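工单编号:2503
标题:商业票据到期兑付日显示错误,利息差额无法与托管行对账
产品:Sedent 固定收益台账(票据模块)
提交单位:Bromwood 资金管理部
提交人:Filipa Cardoso
处理人:Áine Mac Suibhne(Clilanik 支持组)
优先级:高
状态:已解决,待观察

问题描述(Filipa Cardoso 填写)

各位支持组的同事,你们好!先说一声抱歉,我知道你们这阵子忙着年中升级,我本来也想自己再琢磨两天,可是这件事牵扯到跟托管行的对账,越拖越麻烦,所以还是老老实实来开单了。

我们部门管着一批短期商业票据,都是贴现发行的,平时在 Sedent 里登记、计提、到期核销,用了这么久一直挺顺手。问题出在 Sequeira 这一家发行人的票据上。同样一张票,在“持仓总览”里看到的到期日,跟点进去以后“票据明细”里的到期日差一天,总览里是早一天的。光是显示差一天我也就忍了,可是月末跑计提的时候,系统用的居然是总览里的那个日子,于是每张票的摊销天数都少了一天,每天摊的金额就偏高一点点。

单张看真的不起眼,几块几毛的事。但我们手上 Sequeira 的票一共有 72 张,加在一起,计提数就比托管行给的数多出了 656 元。托管行的同事很客气,发邮件来问是不是我们这边改了计息惯例,我只好回信说没有没有,容我查一查。

我自己试过的办法都写在下面,省得你们再让我试一遍(笑):

一、退出重新登录,换浏览器,清缓存,都没有变化。
二、把其中一张票的到期日手工改掉再改回来,保存以后总览里还是早一天。
三、导出成表格,导出文件里的到期日也是早一天的。
四、翻了别的发行人的票据,随手看了好几家,都正常。

最后一条让我特别纳闷,为什么偏偏是这一家呢?它的票跟别家的票,在我看来没有任何区别,都是平平常常的贴现票,面值整整齐齐。麻烦你们帮忙看看,谢谢谢谢!

处理记录一(Áine Mac Suibhne)

Filipa 你好,谢谢你写得这么细,真的,很少有人把试过的办法列得这么清楚,给我省了不少来回。千万不要觉得开单是打扰我们,跟钱有关的事情,早开早好。

我先请你帮忙确认几件事,不着急,方便的时候回复就行:

一、这批票据是逐张手工录入的,还是用模板批量导入的?如果是导入的,还找得到当时的原始文件吗?
二、“发行人资料”页面最下面有一栏叫“结算时区”,麻烦看看 Sequeira 填的是什么,再挑一家正常的发行人比较一下。
三、那笔差额你们有没有做过手工调整分录?如果做过,请先不要冲回,等我这边查完再一起处理,不然两头动,账会更乱。

另外我在测试环境里照你的步骤建了一张票,期限 30 天,结果总览和明细完全一致,没有复现出来。所以我怀疑不是计算逻辑的问题,更像是某个主数据字段在作怪。

处理记录二(Filipa Cardoso)

Áine 你好,回复得好快!逐条答一下。

票据是批量导入的,时间是今年一月,当时我们从旧台账搬过来,正好赶上年初结账,大家忙得团团转。原始文件还在,我已经传到附件里了。

结算时区这一栏,我用了这么久居然从来没注意过!Sequeira 这里是空白的。我看了另外三家,都填着我们本地的时区。是不是就是它?

手工分录没有做,我怕做错,一直挂在“待查差异”里面,现在想想幸好没动。

对了,还有一件小事,不知道相关不相关:我在导入文件里看到,到期日那一列后面带着时刻,全都是零点零分。别家的文件里好像只有日期,没有时刻。
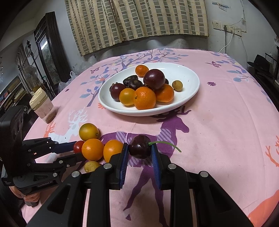
原因分析(Áine Mac Suibhne)

Filipa,你最后提到的那件“小事”,恰恰是关键,非常感谢!我把前前后后的过程写得啰嗦一点,你以后跟托管行或者审计解释的时候可以直接拿去用。

导入程序看到日期后面带着时刻,就会把它当作一个完整的时间点来存,而不是单纯的一天。存的时候要换算时区,换算的依据就是发行人资料里的“结算时区”。Sequeira 这一栏空着,程序便按标准时间处理;本地零点换到标准时间,正好落在前一天晚上。于是总览取到的日期就早了一天。

明细页面走的是另一条路,它读取的是录入时保留的原始文本,所以显示的日期始终是对的。计提和导出用的都是换算以后的值,因此跟着总览一起错。

你手工改日期也不起作用,原因相同:这张票在系统里已经被标成“带时刻”的类型,改完保存还是要换算一遍。我在测试环境里是从界面直接新建的,没有这个标记,自然复现不出来。换成你的原始文件再导一次,马上就出来了,一模一样。

处理步骤

下面的步骤请按顺序来,中间如果哪一步看到的跟我写的不一样,就停下来留言给我,我一直在。

第一步,先跑一份当前持仓的备份报表,存在你们自己的目录里。
第二步,进入“发行人资料”,把 Sequeira 的结算时区补上,跟其他发行人保持一致,保存。
第三步,通知我。我会在后台把这批票据的类型改回“仅日期”,并按明细里的原始文本重新生成到期日。这一步需要把票据模块锁定片刻,锁定期间请不要录入新票。
第四步,我解锁以后,请在总览里按到期日排序,和托管行的清单逐张核对。
第五步,核对无误,再到“计提管理”里选择“重算并生成差额分录”。系统会自动出一笔冲减,请先停在草稿状态,看过金额再过账。

有一点要提醒一下,已经到期核销的票不会被重算。如果当中有 Sequeira 的票,要单独列出来给我。

处理记录三(Filipa Cardoso)

前三步都做完了,解锁以后我泡了一大杯茶,从头到尾对了一遍,每一张的到期日都和托管行一致,心里这块石头总算落地了!

重算生成的草稿分录,冲减金额跟原来的差额完全相同,一分不差。我请主管复核以后已经过账,“待查差异”也清掉了。已核销的票我也查过,没有 Sequeira 的。

托管行那边我用你写的那段说明回了邮件,稍微改短了一点,对方回复说明白了,没有别的疑问。

还想多嘴问一句:我们之后还有两家新的发行人要导入,有没有办法防止再出现同样的情况?我们部门的新同事也会参与,我怕他们跟我当初一样,根本不知道还有结算时区这一栏。

处理记录四(Áine Mac Suibhne)

太好了,对得这么干净,我也跟着高兴。

关于后面的导入,眼下可以这样做:导入之前先建好发行人资料,把结算时区填上;文件里的到期日一列,统一改成只含日期的格式,去掉后面的时刻。改完可以先导入一张试试,看看总览和明细是否一致,没问题再导剩下的。

系统这边,我已经给产品组提了两项改进,一是结算时区设为必填,二是导入时如果发现日期带有时刻,就弹出提示让用户确认。排期还没有定下来,我不敢跟你乱许诺,有消息我会在这张工单里更新。

工单我先改成“已解决,待观察”,等你们下一次月末计提跑完再正式关闭。到时候如果数字有任何不对劲,直接在下面留言就可以,不用重新开单。

处理记录五(Filipa Cardoso)

收到,导入说明我已经转给新同事,还打印了一份贴在工位旁边。月末跑完计提我会来这里报数。再次感谢,这次真是麻烦你了!

最后更新:2024年5月19日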